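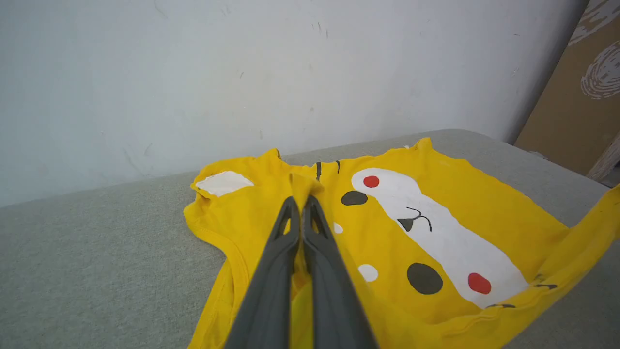
Folding bench notes, Tuesday

Second page on kids' tops, carrying on from the one with the coffee ring. I got to the bench late, so most of this is from after lunch. Imad, if you're reading this over my shoulder again, the clips are back in the blue tray and I was not the one who moved them.

The yellow one with the animal face

I've been calling it a dog. Imad Sabbagh says bear. It has a long white muzzle, a dark nose and two red cheeks, so take your pick! In the log it goes down as "yellow, face" and we can stop arguing.

Bunched-up starts are what I wanted to look at today, with the cloth on the gray surface and the face turned at a slant. What I like about the print is that it tells you which way the cloth is lying even when half of it is in a heap. The two cheek spots are the handy bit. Draw a line through them in your head and you know how far the whole face has swung around, and you don't have to hunt for a sleeve or a hem first. With the plain tops from the Florthorpe bag I spend ages turning the thing over looking for a label.

The catch is a fold running into the muzzle. Once the cloth rises up there, the white part looks longer or shorter than it should and I start trusting the wrong edge. Cheeks first, nose second, muzzle last. I'm going to try sticking to that order for the rest of the week.

Pinching and lifting

Pinch up a little peak of cloth and look at what the top does before going any higher. If it flops to one side there's probably a double layer in there, and I'd sooner let go and start over than drag both layers up together (see last month's mess with the Pennington fleece, which I am still finding bits of). A small pinch away from the print seems better to me than a big handful through the middle of it. The printed part feels stiffer and doesn't want to crease where I want it to.

Order I'm using for now:

Shake out once, drop, leave it alone.
Find the face.
Pinch the cloth beside it, lift a little, check for a second layer.
Pull flat toward the nearest free edge.
Turn until the cheeks are level.
Sides in, then bottom up, face on top.

Imad folds face inward, by the way. He says it keeps the print nice. I say nobody can find the right shirt in the stack afterward, and he says that's what the box labels are for. We left it there.

Other tops

Tried 4 more in the afternoon. The striped one was easy, stripes are a gift. The navy one with the tiny pocket was slow, mostly down to the lint, so it needs a going-over before we use it again. One ribbed thing springs back whatever you do to it and I'd like to retire it. The last was the white long-sleeve and I put it down as a maybe, it went fine twice and then tied itself in a knot.

Running total for the Werkancombe clothes is 3,809 folds now, all of us together, and I had to add that column up twice because somebody writes their sevens like ones.

Bench stuff

The gray surface is still my favorite. Cloth grips it enough that one corner stays put when I pull on another, and yellow shows up on it beautifully. I wouldn't want to go back to the slick white top we had at Skirnevham, where everything slid off toward your lap.

The desk lamp is too low again. I get a hard shadow in every crease and it makes a shallow fold look like a deep one. Raised it one notch, might want two.

To do

Wash the navy one on its own.
Ask Imad where the second lint roller went.
Try the yellow top face down, with only the cloth's own shape to go by. I expect this to be annoying.
Get a few more prints, ideally ones that are off center. Anything with a face is fine by me, dog or bear.
Start a fresh page for pants, I don't want them mixed in with this lot.

Stopped at 4. Stack is on the shelf by the door, face up.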